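A Small Theater Makes Room for Short Films

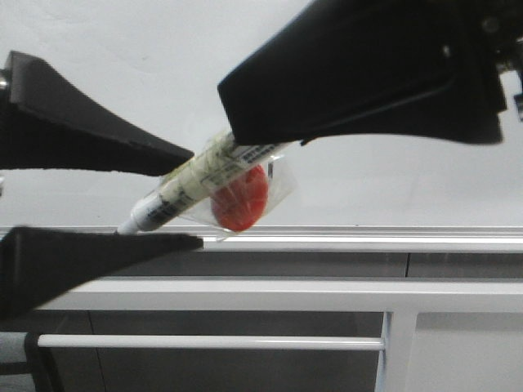

A tube of paste in a clear bag with a round red disc.

The Poltora seats 200 people, and for most of its life it has shown whatever second-run titles the distributor would send. In July it gives over its screen to short films from Southeast Asia and the communities that have settled a long way from it. The program is called Chaimongkol, after the street in the opening film, and it has been put together by two people working mostly from a kitchen table.

Yaowalak Jaidee and Junaid Sandhu met as projectionists. They share the title of program director, though Jaidee does most of the watching and Sandhu does most of the writing to filmmakers. This year they received 414 submissions. They watched every one to the end, including a black-and-white piece about a ferry crossing that runs almost an hour and was never going to fit the rules.

"We said no to it and then we talked about it for a week," Jaidee said. "I still think about the last shot."

The rules are simple. A film has to be under 30 minutes, it can't be available for free online, and someone who worked on it has to be willing to answer questions, in person or by video. There is no entry fee. Sandhu says that last part brings in a lot of student work and a fair number of films shot on phones, and he doesn't mind either.

The opening film, "Chaimongkol Street," is by Prapai Rattanakul, who spent four years as a sound recordist before directing anything. You can tell. The story is slight: a woman comes back to close up her late uncle's radio repair shop and ends up fixing one last set for a neighbor. There is almost no music. What you hear is the traffic, a fan, a kettle in the next room, and stations drifting in and out as she turns the dial. Rattanakul recorded the radios separately, over many nights, and built the mix before she had a finished cut.

"I edited the pictures to the sound," she said. "My editor was very patient with me."

Lertchai Limsakul's "Low Season" is the loudest thing on the program, a comedy set in a beach hotel with one guest and eleven staff. It goes on a few minutes too long, and the business with the stolen golf cart never pays off, but the lead performance as the night manager is wonderful. Limsakul cast a former wedding singer in the part and let him improvise his announcements over the hotel speaker.

The film most people will argue about is "Rultitz," by Maja Wysocka. She grew up in Poland and now teaches animation, and her film follows a Thai cook working in the canteen of a made-up Central European factory town. It's drawn in pencil, with color used only for food. Some viewers at a preview found the town too cold and the cook too silent. I thought the silence worked. The cook is tired, she doesn't have the language yet, and Wysocka doesn't hurry her into speeches.

Money is the usual problem. The theater gives the screen at cost, and subtitling is covered by a grant from Trusteveo, a local software firm. Everything else comes from ticket sales. Travel is beyond them, so most of the guests will appear by video, with Sandhu moderating from a stool at the side of the stage. Last year the connection dropped during both evening sessions. He has since had a cable run down from the office upstairs.

Jaidee would like to add a second venue at some point - maybe the library, which has a decent auditorium and better parking. Sandhu is less sure. He likes that everyone sees the same films in the same order and then stands in the same cramped lobby afterward.

The shorts screen in 2 blocks, with a break between them long enough to eat. "Chaimongkol Street" and "Rultitz" are in the first block and "Low Season" closes the second. Doors open at 6 p.m., and a ticket covers both halves of the evening. Films are shown in their original languages with English subtitles.

Contact us | Copyright, all rights reserved | Back to top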